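Nellmont Council Keeps Every Promise After Changing Meaning of Word "Promise"

March 2021

The town council of Nellmont has announced that it kept all 94 promises from its last election program. The success became possible on the same evening, when the council voted to change what the word "promise" means in the official documents of the town.

Under the old meaning, a promise was something the council said it would do. Under the new one, a promise is "a warm feeling about the future, expressed in public." By this measure the council has done very well, and a spokesman told reporters that the feeling was in many cases even warmer than planned.

The program, as readers will remember, included a new bus line to Sowerby, the repair of the swimming pool roof and a direct telephone number on which citizens can complain about the buses. The bus line does not exist yet. The telephone number exists, but it belongs to a bakery in Pemimov, which has asked the council several times to stop printing it.

"We are proud of the bus line," said the spokesman. "It is punctual, it is clean, and it has had no accidents since the day it was promised."

The opposition was very angry at first. It called the vote a shame for local democracy and left the room, but came back after a few minutes when it understood that its own promises would also be counted as kept. The motion then passed with 33 votes in favor and 2 against. Both of the members who voted against said later that they had wanted to vote in favor and had pressed the wrong button. Under another new rule, this also counts as in favor.
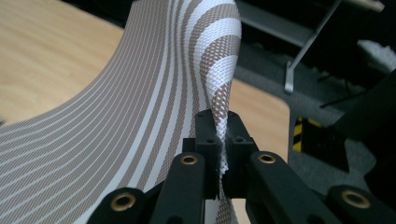
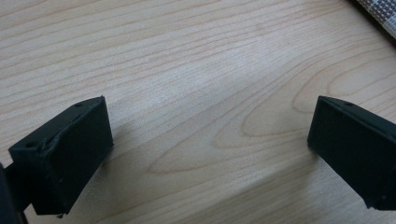
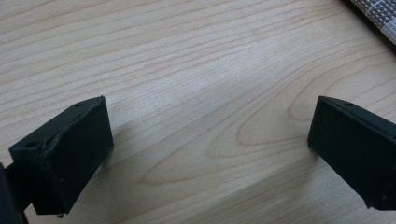
Consultants Were Paid to Find the New Meaning

The idea comes from a report by the consulting firm Purnora, which the council hired in October to find out why people do not trust politicians. The first draft of the report suggested that it could help to do the things that were announced. This draft was sent back with a note in the margin asking for "something more realistic."

The final report has only 3 pages, and one of them is the invoice. It recommends that the town should "meet its targets at the place where the targets are standing" — a sentence which the mayor's office has already ordered to be painted on the side of the town hall. The painting work is not planned before next year, but it is considered finished.

Residents who spoke to this newspaper had mixed opinions. One woman, who has waited at the future bus stop for Sowerby most mornings, said that she can see the sense in it, because her doctor does something similar with the appointments. A man in the line behind her wanted to know if he may also pay his local taxes in the form of a warm feeling. The spokesman answered that taxes are not a promise, they are a bill, and that the word "bill" keeps its full traditional meaning.

Neighboring towns are watching with interest. Pemimov has asked for a copy of the report and has promised to pay for it. Nellmont confirmed that it regards this payment as received.

The council will meet again next month to discuss the roof of the swimming pool, or to define it.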